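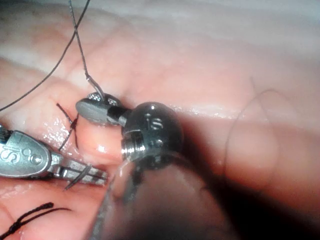 Uchenna Anozie writes that the thread handles well enough but that the needle is the reason to buy the set, and asks whether the department intends to keep it on the approved list after June. The review panel has considered that comment together with its own notes, and its findings follow.

Salwood Black Suture Set, item 1077
Reviewed for the Climthorpe Suturing Skills Laboratory

The set contains curved needles with black nonabsorbable thread attached, packed singly in peel-open sleeves. It is sold by Vustbridge at 39 dollars a box. The laboratory compared it with the Esteban set that it has bought for several years. Both were used for simple interrupted closures by residents in their first and second years.

Needle. The curve holds its shape under repeated regrasping. Reviewers found that the point passed through both edges of the wound with little drag, and that the body did not roll in the jaws when held two thirds of the way back from the tip. Held closer to the thread end, it turned more readily than the Esteban needle. Instructors should correct this grip early.

Thread. Black thread is easy to follow against pink tissue, and residents had less trouble finding the short tail before the second throw. The thread has noticeable memory when first removed from the sleeve and should be drawn straight before use. Knots lay flat with three throws. Two reviewers preferred four.

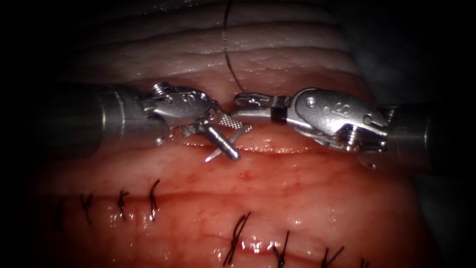
Curved needle held over the wound line, with interrupted sutures in black thread.

Packaging. The sleeves are the weakest part of the product. The tear notch is small, and several sleeves opened along the side and left the thread caught in the seal. The printed item number is also difficult to read under low light. Crescencio Vallejo has sent both points to the supplier.

Cost. The laboratory would place an order of 500 boxes for the coming year. The supplier offers a lower price at 2000, a quantity well beyond current storage and need.

Recommendation. Approved for teaching interrupted closure. The Esteban set remains the approved choice for running closure, which was not tested. Remaining stock of either set may be used in open practice hours. Requests for sample sleeves should be made at the laboratory desk before noon.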